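I've now run enough poster sessions' worth of bad spectra past my own eyes that I figured I'd write down how I get a clean infrared spectrum out of a solid powder with a pressed pellet. This is the version I give to the summer students at Mestmont when they turn up in the basement lab, minus the part where I hunt for the key to the desiccator cabinet.

You'll need:

- potassium bromide, spectroscopy grade, kept in the drying oven
- your sample, a few milligrams of it
- an agate mortar and pestle (please, not the big porcelain one)
- a 13 mm pellet die and a hydraulic press
- a small spatula, lint-free wipes, gloves

## Dry everything first

Potassium bromide loves water. If you leave the jar open while you chat with someone in the hallway, it'll drink up the air and you'll get a big fat hump near 3400 and a smaller one near 1630, and then you'll spend an hour wondering if your compound has an alcohol in it. It doesn't. Mine lives at 110 °C overnight, and I take out only what I need for the session. The die goes in a warm spot too, for an hour or so before I start.

## Grind the sample by itself

Put 2 mg of sample in the mortar and grind it until it looks glossy and smears up the sides. People always stop too early! Big grains scatter the light, and the short-wavelength end of your spectrum suffers most, so the baseline slopes and the bands come out lopsided, like little shark fins. If I see shark fins I go straight back to the mortar.

Then add 200 mg of the bromide and mix gently. You're blending at this point, and if you keep grinding hard you're just giving the salt more surface to pull water onto. Su-bin Bae folds hers with the spatula and barely touches the pestle, and her pellets are prettier than mine, so take that how you like.

## Press it

Tip the powder into the die, tap it level, and set the plunger on top with a slow twist. Level matters more than you'd think (a heap in the middle gives you a pellet that's clear in the center and chalky at the rim). If your die has a vacuum port, pump on it for 3 minutes before you press. Then take it up to 8 tons, hold for 2 minutes, and let the pressure off slowly. Drop it fast and you'll hear a tiny tick, and that's your pellet cracking.

A good one looks like slightly foggy window glass. Cloudy all over usually means water. White spots mean lumps of bromide that didn't get mixed in.

## Take the background

Purge the sample compartment and wait. Our old Rokora bench takes 10 minutes to settle down, the newer one is quicker. I use a blank pellet for the background, pressed the same day from the same jar, and I collect 50 scans at 4 wavenumbers resolution. Then the sample goes in the same holder, same way around, same number of scans.

Look at the strongest band. If it bottoms out flat at zero transmission, you've got too much sample, so break off half the pellet, regrind it with fresh bromide and press again. If everything is weak and wiggly, go the other way. I aim for the strongest band to land between 5 and 15 percent transmission, and everything else tends to fall into place.

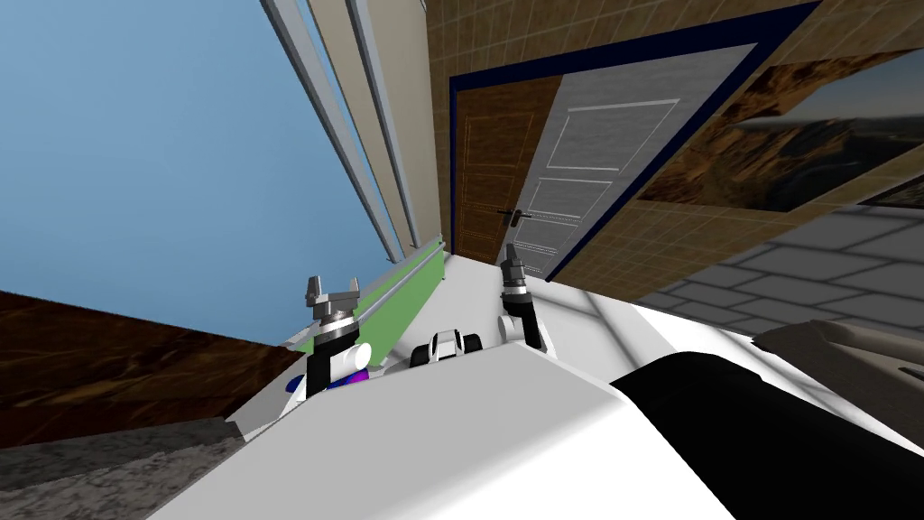 Rafail Michailidis: I'd add a warning for hydrochloride salts. The chloride can swap with the bromide while you grind, and the N–H stretch region shifts enough to fool a library search. I had 47 spectra to redo one November before I caught on. Potassium chloride as the matrix fixed it for me.

Yes, good one, and I've been bitten by that myself. Same prep, same pressure, just weigh out potassium chloride and make your blank from it too.

## Clean up right away

Bromide eats steel. Rinse the die parts with water, then acetone, wipe them, and get them back in the desiccator before you process any data. There's a pitted plunger in the drawer labeled Fukuda that shows what a weekend of neglect does. It still presses, but the pellets stick to it and come out with a texture like orange peel.

Write the pellet mass and the scan count in the book next to the file name.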